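The Desk from Hinley

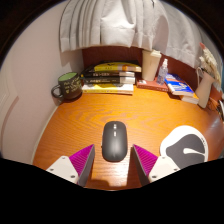 Why did my aunt keep a desk when she never wrote letters?

She kept it for the man who was going to write them to her.

I learned this in May, in the week I cleared her flat. The desk was too heavy for me, so I telephoned Gromidholm, the moving firm, and they told me to wait until Thursday. I had time. I sat and worked there with my computer, and I moved the mouse over the dark waves in the wood as if I was stroking an old animal.

My aunt bought the desk in Hinley when she was 30. She paid 72 for it, in the old money, and she wrote the price in pencil under the drawer. Beside the price she wrote one more word, Bostine. For two days I believed it was the maker.

Then the neighbor came for the plants. She looked at the word for a long time.

"It is a village," she said. "He went there to teach. He promised that he will come back in spring and finish his book at this desk."

"And did he finish it?"

"In Bostine, yes. With a wife."

On Thursday the men arrived at half past two. They asked where the desk should go, and I had already told their office that it would be sold. I gave them my own address. In the evening I took a pencil, lay down on my floor and wrote my name under hers.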